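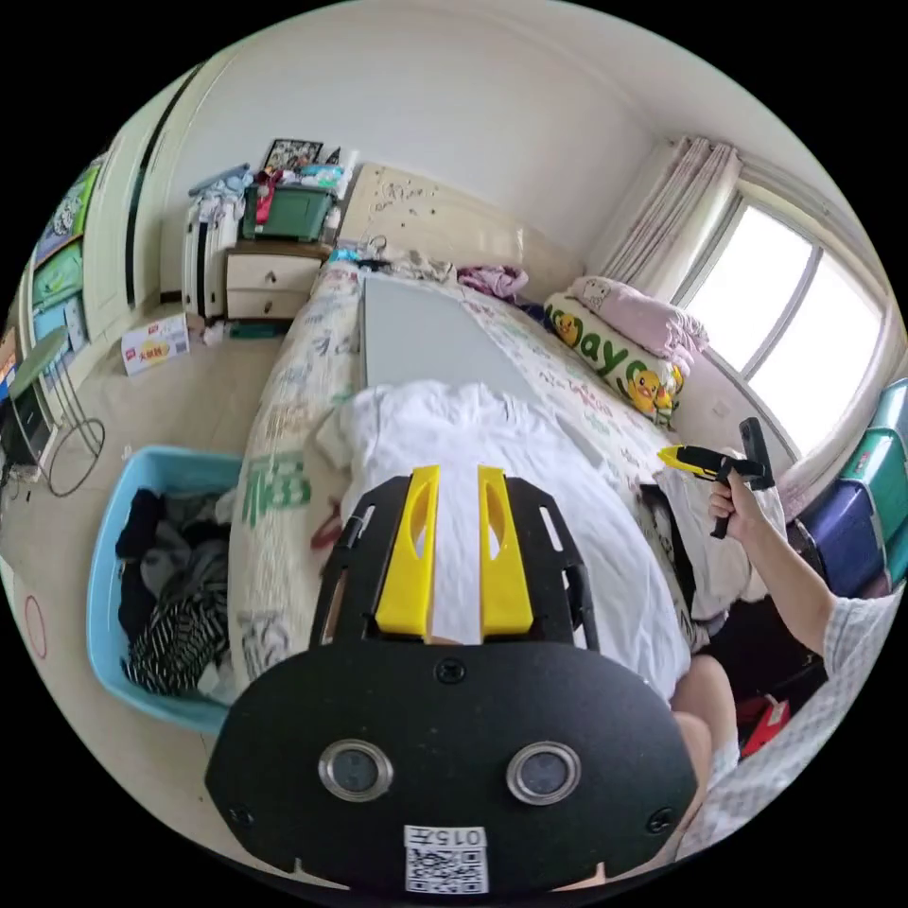
每次换季都把衣服往床上堆，堆到晚上没地方睡，又原样塞回柜子里，一位住户在给本刊的来信里这样写道，还问能不能登一篇专门讲卧室怎么收的，不要讲买什么柜子，就讲一张床、一个窗台、几个箱子怎么办。

来信收到以后，我们把换季收纳的问题列进了秋季问卷。问卷连同上一期通讯一起投进信箱，到截止那天收回213份，其中209份填写完整。写得最多的是卧室，其次才是厨房和阳台。本期就把卧室这一部分整理出来，后面附旧衣回收和洗涤代收的安排。厨房部分内容较多，放到以后再登。

一、先说床

很多住户家里的卧室不大，床一放，两边剩下的地方只够走路，叠衣服、分衣服、换被套都得在床上做。问卷里有人写，床就是家里最大的一张桌子。这个用法没有问题，麻烦出在同时做几件事：床单换到一半，想起来要收夏天的短袖，短袖叠到一半，又去翻箱子，最后床头一小堆、床尾一大团，哪堆是干净的、哪堆是要洗的，自己也分不清。

比较省事的办法是给床分区。床尾放还没叠的，中间用来叠，床头放叠好的或者暂时不动的。叠好一摞就拿走一摞，不要等全部叠完。枕头先挪开，靠窗台立着或者放到椅子上都可以，别压在衣服下面。

床垫偏软的，叠衣服时边角不容易压平，可以在中间垫一块平整的硬板，长一点的更好用。板子用之前擦一遍，背面也要擦。没有板子，用大开本的硬皮书或者托盘也能对付，只是叠长裤的时候短了点。

下面是一位住户写在问卷背面的顺序，我们照着试过，改动不多：

先把床罩铺平，被子收走，床罩留着当垫布。
把要收的衣服一次只拿出一格，放床尾。
先挑要洗的，直接进洗衣篮，不再放回床上。
再挑不穿的，装袋，袋口敞着，写好字条。
剩下的开始叠，上衣一摞，裤子一摞，小件另放。
叠好的进箱子，箱子先不盖。
一格做完再拿下一格。
全部做完，床罩拆下来洗。

最后这一步漏掉的人很多。衣服在床罩上摊过半天，灰都留在上面，当天不洗，第二天抖一抖再铺也行，但不要直接睡。

二、被单和床罩

白色的床单和衣物容易看出发黄，收之前要再洗一遍，哪怕上次穿完已经洗过。洗的时候和有颜色的分开。带印花、印字的床罩，里外翻过来洗，晾的时候也翻着晾，图案褪得慢一些。印花比较厚的，熨烫从背面来，正面隔一层薄布。

有住户问，床罩长年垂在床沿外面的那一截总比中间脏，怎么处理。这一截平时碰到裤腿和拖鞋，洗之前先单独用肥皂搓一遍，再整条下水。床靠墙放的，靠墙一侧也要看，往往是灰，不是污渍，拍掉再洗。

叠大件一个人不好操作。可以把被单一头夹在床头板和床垫之间，人站在床尾拉平，对折一次，再走过去取下另一头。叠成长条以后平放在床上，从一头往另一头卷，卷完正好放进箱子里。同一套的床单、被套、枕套，收在同一只枕套里面，用的时候拿一包就够了，这个办法问卷里反复有人提到，我们家也是这么放的。

旧床单不要急着扔。破得不厉害的剪开做防尘布，盖在箱子上，或者包冬天的厚外套。已经起球、起毛的，剪成小块当抹布。

三、枕头、靠枕和窗台

孩子房间里靠枕多，圆的长的都有，印着鸭子、字母、各种笑脸，平时哪个也不肯收。问卷里家长的意见分成两边，一边主张只留睡觉用的，其余收起来；另一边说收了也会翻出来，不如给个固定地方。编辑部没有统一的看法，只把大家用过的地方列一下：床头靠墙一排，长条的放床沿一侧当挡边，小的放窗台。

放窗台有几点要注意。窗户朝阳的，靠枕靠玻璃的一面晒久了会褪色，隔些日子换个面。冬天窗上有水汽，早上擦干以后再把靠枕放回去，布面沾了水汽容易发霉，尤其是下面那条边。窗帘拉开以后收在一侧，用绑带束好，不要让帘子压在靠枕上。雨天关窗以后摸一下窗台，湿的就把东西拿下来。

枕芯和枕套分开看。枕套换洗比较勤，枕芯常常几年不动。能水洗的枕芯标签上写着，不能水洗的放在阳台通风的地方拍打、晾晒，晒完等凉透再套。荞麦一类的倒出来晒，袋子另洗。长条枕头里面的填充会往两头跑，中间塌下去，晒的时候用手推匀。

窗帘一年洗两回就够，春秋各一回。浅粉、米白这些浅色的，拆下来先在外面抖灰，再泡冷水，不要直接泡热水。挂钩取下来放在一个小袋子里，袋子扎在窗帘杆上，省得到时候找不着。洗完不用甩太干，挂回去让它自己垂平。

四、箱子怎么摞

塑料收纳箱是问卷里提到最多的东西，几乎每家都有，抱怨也最多。抱怨集中在三件事：摞得太高，下面的拿不出来；颜色和大小不一，摞起来歪；时间一久忘了里面是什么。

摞箱子的时候，重的在下，轻的在上，这个大家都知道。做起来却常常是先买的在下，后买的在上。趁换季把整摞搬下来重排一次，冬天要穿的放最上面一只，夏天的放最下面，明年三月再反过来。不同牌子的箱子盖子扣不上的，中间垫一块布，不容易滑。高度以自己伸手能稳稳端下来为准，家里有小孩的再低一层。

箱子靠墙放，离墙留一掌宽，不要贴死。窗边的墙返潮，箱子底下垫两根木条。放在走道一侧的，箱子的长边顺着墙，走路不会磕到腿。

标签写在箱子侧面，不写在盖子上。摞起来以后盖子是看不见的。写的时候写到人和季节，例如“大人，冬，毛衣”，不要只写“衣服”。颜色深的箱子上看不清笔迹，先贴一条纸胶带再写。箱子颜色不同的，可以一种颜色归一个人，深蓝的归大人，浅色的归孩子，家里老人认颜色比认字快。

箱子里面不要装满，手能平着伸进去就差不多了。装得太实，叠好的衣服压出死褶，拿一件带出一串。干燥剂放四角，不要直接压在衣服上。樟脑丸用纸包好，孩子的衣服不放樟脑丸。

关于Gimska收纳箱的盖子问题，有几位住户写到旧款盖子一侧的扣容易断。小区门口的Gimska门市答复，旧款盖子可以单独配，带箱子的尺寸去就行，不用把箱子搬过去，店里没有现货的登记后等通知。新款和旧款的盖子不通用，去之前量一下长和宽，量箱口外沿，不要量箱底。

五、叠法

叠法没有对错，同一个箱子里统一就好。竖着放和平着放各有各的说法，问卷里选平放的多一些，理由大都是习惯了。这里只写几样大家问得比较多的。

短袖。正面朝下摊平，两边往中间折，袖子折回来压在背后，下摆往上折一次，再对折。领口朝外，竖着放进箱子，一眼能看到颜色。

衬衫。扣上第一粒和中间一粒扣子就可以，不必全扣。领子立好，不要压。

毛衣。只叠不挂。厚的两边折完以后卷起来，卷得松一点。

棉服。拉链拉到顶，帽子往里塞，把空气慢慢压出去，用布袋装。压缩袋可以用，但羽绒的不要长时间压，压了一季再拿出来，蓬不回原来的样子。

睡衣和家居服。一套放一起，裤子包上衣，卷成一卷。颜色相近的睡衣容易配错，上下装在收之前先配好对。

袜子。不要把一只的袜口翻过来包住另一只，松紧口容易撑大，对折放就可以。

孩子的衣服。长得快，收之前先拿到身上比一下，明年还能穿的收，不能穿的直接进旧衣袋。裤脚可以放出来的，先放出来再收，免得明年要穿的时候才想起来。

有一条意见不少人写了：不要让孩子站在一边看，让他自己收自己那一箱。叠得不齐也不要重叠，至少当着面不要重叠。小件的，袜子、手套、围巾，孩子都能做。我们把这一条登出来，各家自己斟酌。

六、地上和床底

收衣服的时候，地上最容易落东西：衣架、扣子、发绳、小玩具、从口袋里掏出来的零钱。开始之前在手边放一个小盘子，捡到什么都放进去，做完再分。光脚在床边走动的，先把地上的小东西捡干净再动手，踩到硬的很疼，孩子的积木尤其要当心。

坐着叠比站着叠省腰。可以坐在矮凳上，高度以手肘和床面差不多平为好。坐在地上够床面的，肩膀一直抬着，时间长了发酸，中间要起来活动。

床底能放箱子的家庭，放带轮子的浅箱最方便。床底不透风的，放不怕潮的东西，被子不要放床底。一季至少把床底的东西全部拖出来一次，擦地，晾一会儿再推回去。

七、旧衣回收

Miranda旧衣回收点仍设在二号门里面自行车棚旁边，开到本月底。今年到目前为止收到的衣物超过2746件，去年收的童装比较多，今年大人的外套多。

收以下几类：洗干净的外套、毛衣、长裤、裙子、童装；成对的鞋；完整的床单、被套、床罩；没有破口的背包。
不收：内衣、袜子、枕芯、棉胎、地毯、破损严重的衣物、毛绒玩具。

靠枕的外套可以收，里面的芯不收，请先拆开。

送来之前请洗净晾干，装袋，袋子外面写“男”“女”“童”或者“床品”。口袋要翻一遍。去年有人把钥匙留在大衣里，隔了十几天才找回来。拉链坏的可以送，请在袋子上注明。

回收点的箱子满了以后请不要把袋子放在地上，雨天会淋湿，淋湿的只能扔掉。可以先放家里，第二天再来看。

八、洗涤代收

床罩、窗帘、厚被子家里洗不了的，可以交给Onach洗衣代收。代收窗口在活动室进门左手，每次每户限12件，枕套不算在内。交的时候自己在单子上写清楚件数和颜色，有印花、有缝补、有掉色的也写上。取的时候当面打开看，有问题当场说。

窗帘要把挂钩取掉再送。带珠片、带绣花的不收。取件晚于通知日期的，窗口只保管，不另行提醒。

有住户问能不能代取，可以，带取件单就行，不看证件。取件单丢了的，由交件人本人来，报出交件的日期和内容。

九、几条没有归到上面的意见

有人建议，搬动箱子的时间定在白天，楼下住着老人，晚上拖箱子声音很大。请各位留意。箱子底下垫块旧毛巾再拖，声音会小很多。

有人问，收纳期间卧室的门窗要不要一直开着。开窗通风是好的，但窗边的床上正摊着衣服的话，起风时灰会进来，先拉上纱窗。

有人写，床头板上有几处深色的小点，擦不掉，不知道是不是发霉。先用干布擦，再用稍微湿一点的布擦，都擦不掉又没有味道，多半是漆面磕掉或者胶印。有味道、摸着发潮的，把床拉开看背面和墙。如果墙上也有，请到物业登记，由物业派人看，不要自己先刷漆盖住。

有人希望登一份过冬被子的厚薄对照。各家暖气情况不同，没办法统一，这一条我们暂不登。

有人提出家里老人舍不得扔旧衣服，问怎么劝。回信里写法很多，比较可行的一种是给老人单独留一只箱子，放什么由他决定，装得下就留着，别人不去翻。

还有住户把收完以后的卧室情形写了整整一页，从床头写到门口，字很小，我们看完了，谢谢。

十、时间安排

Plindach小区住户活动室原定的收纳交流照常进行，时间为2023年11月5日下午，地点在活动室里间，不用报名。活动室备有一张拼起来的长桌，当床面用，想当面问叠法的可以自己带两三件衣服来，大件的被单也可以带。孩子可以一起来，里间铺了垫子，进门请脱鞋。

当天活动室外间同时可以交旧衣，不用再走到二号门。洗衣代收窗口当天不开。

收纳箱互换也在当天办。家里有多余的箱子或者盖子，擦干净带来，贴上写有尺寸的纸条，放在进门右手的架子旁边，需要的自己拿，不登记。拿之前试一下盖子能不能扣上。结束时没有换出去的，请各自带回。

问卷没有来得及交的，仍可以投进活动室门口的信箱，厨房部分整理的时候会一并看。来信请写楼号，不用写姓名。

Plindach住户通讯编辑部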